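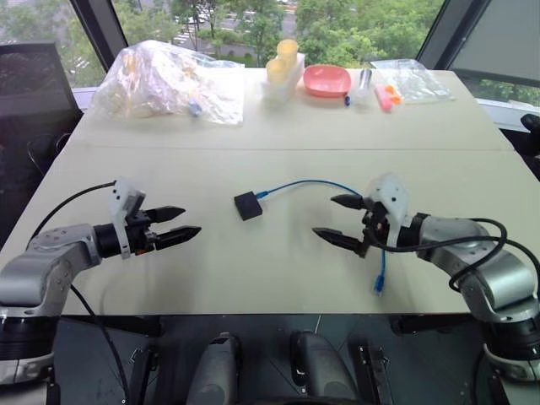

Scalp Oiling (Pre-Wash)

From the Ultetti Hair Care Encyclopedia
Last updated June 23, 2023

Scalp oiling is the practice of putting oil on the scalp and hair before shampooing, leaving it there for a while, and then washing it out. You'll also see it called a pre-poo, a hot oil treatment (if the oil is warmed first) or just "oiling." I've been doing it since I was a kid sitting on the kitchen floor between somebody's knees, so fair warning, I have opinions and they're going to leak into this entry.

Background

People have oiled their hair for a very long time in South Asia, North and West Africa, the Mediterranean and plenty of other places, mostly with whatever grew nearby. Coconut and sesame oil are the classics in much of India, castor and shea turn up in a lot of African and Caribbean households, and olive oil is what my family used. I don't think any one place gets to claim it.

What it does

Hair swells a bit when it soaks up water and shrinks back as it dries, and going through that over and over is rough on the outer layer. Coconut oil can get into the hair shaft and cut down on the swelling, and there's decent lab work behind that. Mineral oil mostly sits on the surface, where it helps with slip and shine. Castor oil is thick and sticky and makes hair look fuller, but the claim that it grows new hair isn't well supported. I wanted it to be true! I used it on my edges for a whole winter, starting in December, and what I got was greasy pillowcases.

Choosing an oil

Fine hair usually does better with light oils like grapeseed, jojoba (technically a wax, but everyone shelves it with the oils) or sweet almond. Thick or coily hair can take the heavier stuff. If you have low-porosity hair, meaning water beads up on it before sinking in, go easy on coconut oil, which leaves some people's hair stiff and crunchy. Mine goes like straw with it, and my sister's loves it -- same parents, same bathroom.

Blends are fine too. The two that readers write to us about most are Tastitex, a light one with a rosemary smell, and Prerkon, which is much heavier and comes in a bottle with a pointed nozzle. I like the nozzle more than I like the oil, so I washed the bottle out and kept it.

How it's done

Start with dry, detangled hair. Part it into sections (I make 8, but four is plenty if your hair is short) and run a thin line of oil along each part. Rub it in with the pads of your fingers, no nails, for a few minutes. Work whatever is left on your hands down to the ends. Cover with a cap or an old T-shirt and leave it for half an hour to an hour. Then put shampoo on before you wet your hair, work it in, and rinse. Shampoo first, water second -- it took me years to learn that one, and it gets the oil out in one wash where I used to need three.

If you warm the oil, set the bottle in a mug of hot tap water. Skip the microwave, it heats unevenly and can burn you. Test a drop on your wrist.

When to skip it

Dandruff is the big one. The yeast linked to it feeds on many of the fats in plant oils, so oiling a flaky scalp can make things worse even though it feels soothing at first. Leave it alone on broken skin, on a fresh relaxer, or if you get bumps along the hairline. For sudden shedding or bald patches, please see a dermatologist.

Overnight oiling

Some people, me included on lazy weekends, leave it in until morning. Put a towel on the pillow and keep the oil off your face, or you may wake up with pimples on your forehead.

See also: Clarifying Shampoo; Ezzat Method (braided oiling); Hair Porosity; Protein Treatments

Entry 2478 in the encyclopedia. Next entry: Scalp Scrubs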